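青旅里的小酒馆问答夜，和我那点没用的知识

2023-01-07

新年第一个周末，外面下雨，哪儿也不想去，就窝在沙发上把去年攒的票根和小纸条翻了一遍。翻着翻着翻出一张皱巴巴的答题纸，上面全是我的鬼画符，一下子就想写写问答夜这件事了。

去年五月我一个人出去玩，住的是老城边上一家青旅，名字特别省事，就叫 Hostel（真的，招牌上就这一个词，我拖着箱子在门口来回走了两趟才敢进去）。一楼是个小酒馆，菜单黑板旁边贴着一张手写的通知：今晚问答夜，随便组队，输了也有薯条。我本来打算早点睡的，看到薯条两个字就坐下了。

跟我拼桌的是几个刚认识的住客，大家英语都磕磕绊绊，队名想了半天，最后用了 Mundum，谁提的我已经忘了，反正听着挺有学问的样子。隔壁桌叫 Marquez，一看就是老手，笔都自带，还带了垫板！

规矩倒是不复杂。主持人念题，每队写在纸上，一轮结束交换批改。批改环节最好玩，因为你会看到别人一本正经的胡说八道，比如把某个首都写成一种奶酪的名字。地理题我拖了后腿，音乐题更惨，放了一小段前奏，全桌人都在点头，都觉得耳熟，就是没一个人叫得出歌名。后来歌词一出来，整个屋子一起哀嚎，那一下我突然觉得，这趟出来值了。

我唯一的高光是食物那一轮。题目问藏红花是植物的哪个部分，我抢过笔就写了柱头。这个知识在我脑子里躺了好多年，从来没派上过用场，那天晚上总算上班了。

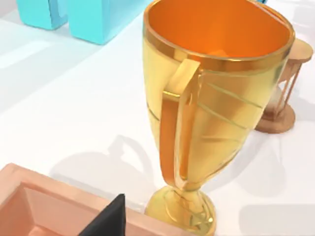
一个人去，没有队友怎么办？

直接跟主持人说想拼队就行，多数酒馆都会帮你塞进人少的那一桌，早到一会儿更好塞。

回家以后我就上瘾了。先是在本地找，找到一家叫 Wirkia 的咖啡馆，隔周办一次，中文题，难度比我想象的高得多。第一次去我们队拿了138分，我还挺得意，结果一看榜，倒数第二。赢的那队有个大叔，连老式电话机拨号盘的题都答得出来，旁边他女儿专门负责游戏和动画，父女俩简直没有死角。

去得多了，也摸出一点门道。队里最好年纪拉开一点，全是同龄人的话，会的都会，不会的一起不会。写字好看的人负责写答案，我因为字丑已经被永久剥夺了拿笔的权利。还有，第一反应别轻易改，我们改错的次数远远多过改对的，有一回为了一道河流的题吵到主持人过来催，最后把对的划掉了，气得我第二块蛋糕都没吃出味道。

有朋友问我，记这些东西有什么用，手机一搜不就有了。我也说不出什么大道理，就是喜欢那个“就在嘴边”的感觉，明明知道，偏偏想不起来，然后半夜刷牙的时候突然蹦出来，满嘴泡沫冲着镜子喊答案。这种快乐搜索框给不了我。

今年的计划是补一补地理。我买了一张世界地图贴在餐桌旁边的墙上，吃早饭的时候看两眼，目前非洲西海岸那一串已经能背下来了，中亚还是一团糨糊，老是把几个国家的位置记反。要是你有什么背地图的好办法，歌诀也行，请一定在评论里告诉我。

下一场 Wirkia 是下下周，我们队还缺一个懂体育的。真的很缺，上次连羽毛球一局打多少分都吵了半天。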